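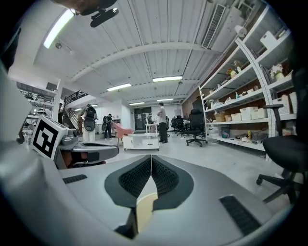 Ceiling lights and shelving in the Jako workshop. Photo: Nafula Nyanda

Search news, places, people Go

Jako workshop opens its doors for shared use

Last updated: 5 Aug 2025

Small makers in Nallora can now rent working space by the day at the Jako workshop, which has taken over a former storage building on Lyimo Road.

The building combines a workshop and an office under one white corrugated ceiling. A long white shelving unit with several tiers stands along a reddish-brown wall, and members can book space on it for tools, parts and unfinished work.

Jako signed the lease in February. Most of the money went into lighting and air conditioning, manager Nafula Nyanda said.

"The old building was dark even at noon, and people were not going to do careful work in it," Nyanda said. "We fixed that first. The walls we left alone."

Day users pay a flat fee and get a place to work until closing. Monthly members also get shelf space, with a limit of two tiers each. Items left past the end of a membership will be held for six weeks.

The project received a grant of $400 from the Wavano neighborhood fund for storage bins and labels. A second request, for $600 toward a dust collector, is still under review. Sanding and spray painting will not be allowed indoors until the collector is in place.

The workshop is open on weekdays and on Saturday mornings. New users must attend a short safety talk before their first booking. Parking is on the Lyimo Road side only, as the rear lane is used for deliveries.

6 comments | Shared 2 times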